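[plellcombe-equipment] Re: Gripper order and the rest of the equipment line
From: Hefin Rosser
To: plellcombe-equipment list
Date: 16 January 2026

Arif Kodikara wrote:

> Hi all,
>
> I have to put the equipment line for the Plellcombe site into the spreadsheet
> before the end of the month, and at the moment it just says "grippers, etc."
> Finance will send that straight back. Could somebody who works with the
> hand-held units every day answer the following?
>
> How many pairs do we need, and is a spare pair a real need or a nice-to-have?
>
> Histel or Cataleo? I have a quote from each. Histel is at $1,109 a pair.
> Cataleo is lower on the units but they list the mounting plates and cables
> separately, and I can't tell from the quote which cables we'd need.
>
> Do we budget for finger pads as a consumable or as a repair? They are different
> codes and I'd like to get it right the first time.
>
> Is the Golob frame the one we want again for the new tables, or did people
> have complaints? I remember something about the struts.
>
> And does anybody object to pushing the robot arms out to the next budget year?
> I'd sooner have the collection side fully paid for than two things half paid
> for.
>
> Arif

Arif, taking these in your order. Anybody on the list who disagrees, please say so here and not in the hallway, so that there's a record of it when the order goes in.

Number of pairs. We are going to 4 tables. I'm asking for 5 pairs, one for each table and one on the shelf. Put the fifth pair down as required. When a unit goes down the table goes down with it, because every task on our current list needs two hands, and a person with one gripper can't do half of the work. Last fall we lost most of a week on the second table waiting for one unit to come back from repair, and we were still paying the operator. I can send you the downtime sheet if finance wants to see it. At the Histel price, 5 pairs comes to $5,545 before shipping and tax.

Histel or Cataleo. My preference is Histel, and most of the reason is that we already have them. The plates fit our trackers, the screws are the ones in the drawer, and our calibration file carries over. The Cataleo unit is lighter and I liked holding it. But once you add plates and cables to their quote the gap gets small, and then we would be running two kinds of fingers in the same dataset. Anyone who has had to clean that up afterward will know why I don't want to do it. If somebody on the modeling side sees a benefit in having mixed hardware, this would be the time to say it.

If we do end up with Cataleo for price reasons, please ask them these things before signing:

- whether the cable comes out of the grip at the back or the side
- whether the pads can be changed on site with ordinary screws
- whether the plates are included in the warranty
- how long a repair takes, door to door, and whether they send a loaner

The cable question matters more than it sounds. Ours run off the side of the table, and an operator's sleeve catches on them if there's too much slack. Whatever we buy, add cable clips to the order. They're cheap, and if they aren't on this order they'll end up as a separate purchase with a separate approval.

Finger pads. Consumable, please. I'd like 40 in the first order. The pads wear on the inner faces, and they pick up dust and lint, which can be wiped off, but after a while the surface starts to go smooth and thin plastic slides out from between the fingers. We've been changing them when an operator complains. I'd rather change them on a schedule, and for that they need to be in the cupboard. If they're coded as a repair, each change needs a ticket, and people will put it off.

I don't have a good wear figure per pad. We haven't been writing down the dates. I've put a sheet on the cupboard door at the current tables and will have something better to tell you by April. Until then treat the 40 as my estimate and not as a measured rate. If it lasts longer than I expect, the next order can be smaller.

Golob frame. Yes, order the same one again. The complaint you're remembering was about the diagonal struts getting in the way of people's knees when they sat at the side of the table. That went away when we moved the chairs around, so it was our layout and not the frame. The one change I would make is to ask for the floor rails a little longer. Moving a table after the rails are down is a two-person job and nobody enjoys it. Golob quoted the longer rails to me by phone as a small extra, but I don't have that in writing and you should ask for it on the quote.

Also for the floor: hazard tape. We use more than you would think, as the chair wheels lift the corners. Put it under safety supplies if that code still has money in it.

Tabletops. The light wood ones are fine. They scratch, but nothing we do needs a perfect surface, and it doesn't hurt to have a few marks in the data. Please make sure the new ones have the round cable hole. One sample that was sent to us didn't, and I don't want to be drilling holes in a new table. A slightly less shiny finish would be nice if it costs the same. It isn't worth paying more for.

Task materials. You didn't ask about this, but it should have its own row. We currently buy it out of petty cash, and the receipts are a mess. What we go through is mostly soft things: printed fabric, zip-top bags, pouches, small boxes, packets. The soft items get creased, stretched and dirty, and after enough repeats they don't behave the way a new one does. The small boxes get crushed at the edges. We also need variety, so buying a big carton of one kind doesn't solve it. I'd like a modest monthly amount that the table leads can spend without asking. Pick a number that finance won't argue about and I'll live inside it.

Busy patterns are worth having in the mix. Plain white bags are easy to see and don't teach the model much. If whoever does the buying has a choice between plain and printed at the same price, get printed.

Arms. No objection from me. I would push them to the next budget year, and I'd put the reason in the notes so it doesn't look like we forgot. The arms are no use to us until there is enough two-handed data to train on, and at the pace of the tables we have, that isn't going to be this quarter. Once the new tables are running we'll have a better idea. The thing I would ask you to keep in this year's plan is the floor space. If the area at the back of the room goes to storage we won't get it back.

There is one argument on the other side, so I'll write it down. Having an arm in the room early would let us check the finger size against what the arm can carry. I think we can do that from the drawings. If one of the mechanical people thinks we can't, that would change my answer, and we might look at a short rental.

For whoever has to defend the gripper and pad rows to people who haven't been in the room, the work is soft goods on a wood top:
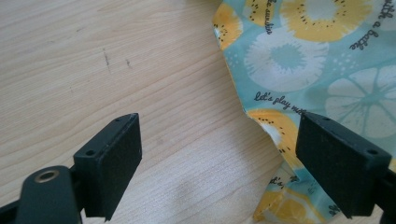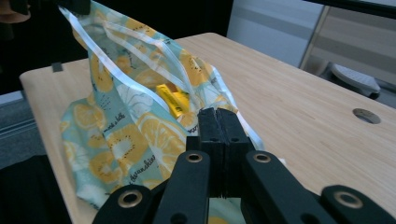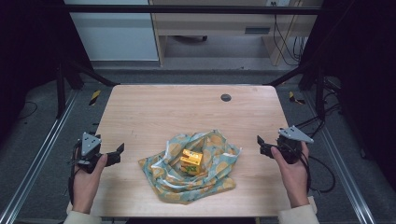

On timing. Histel told me their lead time depends on whether the plates are in stock, and they wouldn't commit to it on the phone. If the order is placed as soon as the budget is approved, I'm hoping to have the units here in April. The frames should be ordered first. They take the longest to put up, and there's no point in having grippers sitting in boxes with no tables to use them at. Pads and clips can go on the same order as the grippers to save on shipping.

Please also leave something for training time. New operators need a few sessions before we keep any of their recordings, and those hours come out of the same pot as everyone else's. Last year it wasn't in the plan at all and we covered it by running one table short. I can give you hours per person if you tell me how many people we're hiring, which I haven't heard.

Two things I need back from you. First, whether Histel's price holds if we split the order across two invoices, as I know you may have to. Second, which code the tracker mounts went under last time. I looked in the old spreadsheet and they seem to be in two places, and one of those may be a double entry. It would be good to fix it before somebody copies it forward again.

I'm at Plellcombe most mornings if it's easier to go through the rows in person. Bring the Cataleo quote and I'll mark the cables we'd need.

Hefin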